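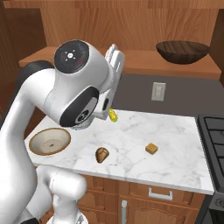 Paper towels leave lint on everything, which ones don't?

Posted by Clémence Delaunay in Household Paper & Cleaning

I buy the Hudevus two-ply towels in the 9 roll pack and they are fine for spills. The problem is glass and anything dark. After I wipe down the oven door or a mirror there is white fuzz all over it, and I have to go back with a dry cloth. I tried using less spray and it was the same. Is this a ply thing or a brand thing? I go through a pack in 7 weeks, so I don't want to spend a lot more.
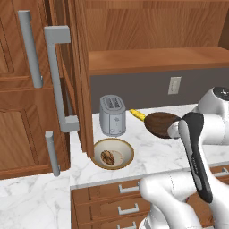

Kitchen counter with toaster, bowl and wooden spoon

Edin Stojanović

Mostly a brand thing. Soft towels shed more. The quilted ones feel nice but the fibers are loose and they come off as soon as you rub. I switched to Flenda select-a-size, which is stiffer and almost rough, and the fuzz on my windows stopped. It does not soak up as much, so I keep a cheap roll under the sink for the floor.

Also check that you are not scrubbing with a soaked towel. Once it starts to pill, throw it out and take a new sheet.

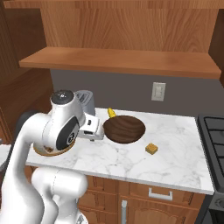 One more thing on price - compare by the total sheet count and not by the number of rolls. The "mega" packs can have fewer sheets per roll than you expect. The last pack I bought had 461 sheets in total and it was cheaper per sheet than the bigger one next to it.

Blagoje Georgiou

newspaper works on glass, or coffee filters

Guðlaug Laxdal

I would skip paper for mirrors. I have 4 flat-weave cloths from Hoxha that I wash with no fabric softener. Softener leaves a film and then you get streaks. Paper towels are still better for grease and raw meat juice, so I buy them too, only less often. I haven't bought any since April.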